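원격 조작으로 로봇한테 일 가르치는 얘기, 해달라는 분들이 계셔서 좀 길게 풀어볼게요. 일요일 저녁이고 귤도 한 봉지 까놨으니 천천히 갑니다 🍊 (타래 깁니다, 미리 죄송!)

저는 지난 9월부터 Clidine이라는 프로젝트에서 시연 데이터를 모으는 일을 하고 있어요. 쉽게 말하면 제가 리더 팔을 손으로 잡고 움직이면 건너편 팔로워 팔이 똑같이 따라 움직이고, 그게 통째로 기록되는 거예요. 그 기록을 나중에 모델이 보고 배웁니다. 코드 짜는 시간보다 팔 잡고 있는 시간이 훨씬 길어요. 어깨가 먼저 압니다.

요즘 과제는 병이에요. 음료수 병 하나. 다가가서, 잡고, 들고, 옮겨서, 내려놓고, 손을 편다. 사람이면 세 살짜리도 하는 일인데 이걸 한 번 '잘' 보여주는 게 이렇게 어려울 줄은 시작할 때 정말 몰랐네요.

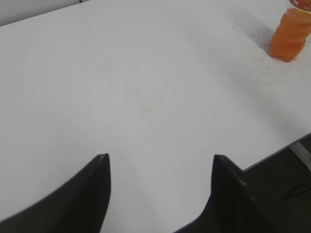 처음 며칠은 제 시연이 전부 엉망이었어요. 제일 큰 문제는 망설임이었습니다. 병 앞까지 가서 '음... 조금 더 왼쪽인가?' 하고 멈칫하면 그 멈칫이 그대로 기록되거든요. 그러면 모델도 병 앞에서 멈칫하는 걸 배워요. 제 우유부단한 성격까지 물려받은 로봇이라니, 부모 되는 기분이 이런 걸까요 ㅋㅋ

그래서 제일 먼저 고친 습관이 출발하기 전에 끝까지 머릿속으로 그려보는 거였어요. 어느 쪽에서 들어가서, 어느 높이를 잡고, 어디에 놓을지. 다 정하고 나서 녹화 페달을 밟습니다. 밟고 나서 생각하면 이미 늦어요.

그리고 속도! 빨리 하면 하루에 많이 모을 것 같잖아요. 저도 그랬어요. 그런데 급하게 움직인 시연은 재생해 보면 팔이 툭툭 끊기고, 손가락 닫히는 순간과 들어 올리는 순간이 거의 겹쳐 있어요. 학습시켜 보면 덜 잡은 채로 들어 올리려고 하고요. 지금은 잡고 나서 마음속으로 '하나' 하고 세고 들어요. 딱 하나만요. 둘까지 세면 그건 또 멈칫이 됩니다.

시야 얘기도 해야죠. 저는 조작할 때 제 눈으로 직접 테이블을 보지 않고 손목 카메라 화면만 보려고 노력합니다. 노력한다고 쓴 건 자꾸 고개가 돌아가서 그래요 😅 제가 옆에서 훔쳐보고 판단한 정보는 모델한테 없는 정보잖아요. 화면에 안 보이는 걸 제가 알고 움직이면, 모델 입장에서는 갑자기 이유 없이 손이 오른쪽으로 가는 시연이 되는 거예요. 얼마나 황당하겠어요.

근데 손목 화면만 보고 하는 게 또 쉽지가 않아요. 멀리 있을 때는 그럭저럭인데, 가까워질수록 병이 화면을 가득 채우면서 초점이 나가요. 거리감이 싹 사라집니다. 처음에는 이 구간에서 겁이 나서 매번 힘을 잔뜩 주고 리더 팔을 쥐었더니 손목이 뻐근하더라고요. 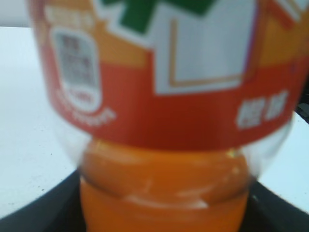 요령이라면, 라벨 글자 같은 걸 읽으려고 하지 말고 색 덩어리의 크기와 위치만 보는 거예요. 덩어리가 양쪽 손가락 가운데로 들어왔는지, 커지는 속도가 고른지. 운전할 때 앞차 번호판을 안 읽고도 거리 맞추는 거랑 비슷하다고 하면 될까요. 이 감을 잡는 데 저는 2주쯤 걸렸고, 지금도 월요일 아침이면 조금 까먹은 상태로 출근합니다.

투명한 병이라는 점도 은근히 까다로워요. 라벨 있는 데는 경계가 분명한데 그 밖은 빛에 따라 보였다 말았다 해요. 그래서 저는 접근할 때 라벨을 기준으로 잡으라고 새로 오신 분들께 말씀드려요. 사람이 일관된 기준으로 움직이면 데이터도 일관돼지고... 되고! 맞춤법 죄송합니다. 귤 먹으면서 쓰다 보니.

숫자 궁금해하시는 분들 계셔서요. 지금까지 녹화한 시연이 2,696개, 그중에 검수를 통과해서 학습에 들어간 게 1,260개예요. 절반도 안 되죠. 처음 집계 봤을 때는 솔직히 좀 속상해서 탕비실에 가서 과자를 두 개 먹었습니다. 초반에 찍은 것들이 무더기로 빠진 탓이 커요.

빠진 이유도 제각각이에요. 시작 자세가 기준에서 벗어난 것, 중간에 오래 멈춘 것, 내려놓고 손을 펴기 전에 녹화를 끊어버린 것. 마지막 게 제일 아까워요. 다 잘해놓고 마무리에서 페달을 일찍 밟은 거니까요. 병을 놓고, 손을 펴고, 뒤로 빠져서, 처음 자세로 돌아온 다음에 끝. 이걸 종이에 써서 모니터 밑에 붙여놨어요.

아 그리고 실패했다가 다시 잡는 시연은 버리지 않습니다! 이거 물어보시는 분이 정말 많아요. 손가락이 빗나갔을 때 살짝 물러났다가 다시 들어가는 장면은 따로 표시해서 모아둬요. 완벽한 시연만 보고 자란 모델은 한 번 빗나가면 그다음에 뭘 해야 할지를 몰라요. 그대로 허공을 쥐고 당당하게 옮깁니다. 병은 그 자리에 있는데요. 보고 있으면 짠해요.

다만 일부러 실패하는 건 또 티가 나요. 연기하는 실패는 움직임이 이상하게 매끈하거든요. 그래서 저희는 일부러 틀리지는 말고, 시작 위치를 조금 어렵게 잡은 다음에 자연스럽게 틀릴 기회를 줍니다. 말이 좀 웃기지만 진짜 이렇게 해요.

위치 얘기가 나온 김에. 병을 늘 같은 자리에 두면 안 된다는 건 다들 아시는데, 막상 해보면 사람 손이라는 게 참 정직해서 자꾸 놓기 편한 데에 놓게 돼요. 저는 제가 골고루 놓고 있다고 철석같이 믿었거든요. 나중에 위치를 점으로 찍어봤더니 제 오른손 닿기 좋은 쪽에 다 몰려 있더라고요. 그 뒤로는 스크립트가 정해주는 자리에만 놓습니다.

조작자가 여럿인 것도 도움이 돼요. Bredham 쪽 팀이랑 데이터를 나눠 쓰는데, 거기서 온 562개는 재생하자마자 다른 사람 손이라는 게 느껴져요. 저는 위에서 비스듬히 내려가는 편이고 그쪽 분들은 낮게 깔고 쭉 밀고 들어가요. 처음에는 스타일이 섞이면 모델이 헷갈릴까 봐 걱정했는데, 시작 자세와 끝 자세만 맞춰두니까 괜찮았습니다. 이건 저희 과제에서 그랬다는 거고 다른 데는 다를 수 있어요.

라마단 기간에 그쪽 팀 일부가 오후 일찍 작업을 마치는 일정으로 바꾼 적이 있다는데, 그때 오히려 통과율이 좋았대요. 그 얘기 듣고 저희도 한 번에 길게 하던 걸 짧게 쪼갰어요. 40분 하고 쉬기. 쉴 때는 리더 팔에서 손을 완전히 떼고 물도 마시고 어깨도 돌리고요. 한 시간 넘게 이어서 하면 뒤쪽 시연이 눈에 띄게 거칠어집니다.

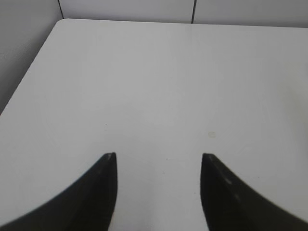
댓글로 Flotier 님이 물어보셨어요. 직접 팔을 손으로 끌어서 가르치는 방식은 안 쓰시나요, 저희는 원격 장비 살 예산이 없어서 그걸로 시작하려는데 데이터 질 차이가 많이 날지 걱정이에요, 라고요.

Flotier 님 반가워요! 저도 그걸로 처음 배웠어요. 로봇 팔 자체를 잡고 끄는 방식은 힘이 손에 바로 전해져서 초보한테는 오히려 더 편합니다. 단점은 제 손이랑 팔뚝이 카메라에 자꾸 들어간다는 거예요. 학습 때는 제 손이 화면에 있는데 실제로 돌릴 때는 없으니까 모델이 어리둥절해하죠.

예산 없이 하실 거면 이렇게 해보세요. 손으로 끌면서 관절 궤적만 기록하고, 물건을 원래 자리에 돌려놓은 다음, 그 궤적을 로봇이 혼자 재생하게 하면서 카메라 영상을 찍는 거예요. 시간은 두 배로 들지만 화면이 깨끗해요. 재생할 때 물건 위치가 조금만 어긋나도 못 쓰니까 테이블에 위치 표시를 꼭 해두시고, 표시가 화면에 남는 게 싫으면 녹화 전에 떼면 됩니다.

그리고 개수 욕심은 천천히요. 저라면 서른 개쯤 찍고 바로 한 번 학습시켜서 돌려볼 거예요. 당연히 잘 안 되는데, 어떻게 안 되는지를 보면 내 시연의 버릇이 보여요. 저는 그걸 안 하고 800개를 먼저 찍었다가 시작 자세 기준이 틀린 걸 뒤늦게 알았습니다. 그 주는 별로 기억하고 싶지 않네요...

하나 더 물어보신 분이 있었는데, 그리퍼 여는 폭은 매번 같게 하느냐고요. 접근할 때는 활짝 여는 걸로 통일했어요. 반쯤 열고 들어가는 사람, 활짝 열고 들어가는 사람이 섞여 있을 때 병을 툭 쳐서 넘어뜨리는 일이 제일 많았거든요. 물건이 더 다양해지면 바꿔야 할 텐데 그건 그때의 제가 고민하겠죠 ㅎㅎ

다음 주부터는 병을 트레이에 꽂는 과제로 넘어가요. 내려놓을 때 여유가 확 줄어들어서 벌써 손에 땀이 납니다. 몇백 개 모이면 또 타래로 올릴게요. 질문은 밑에 편하게 달아주세요, 답이 늦어도 다 읽고 있어요. 저는 이제 귤껍질 치우러 갑니다 🧡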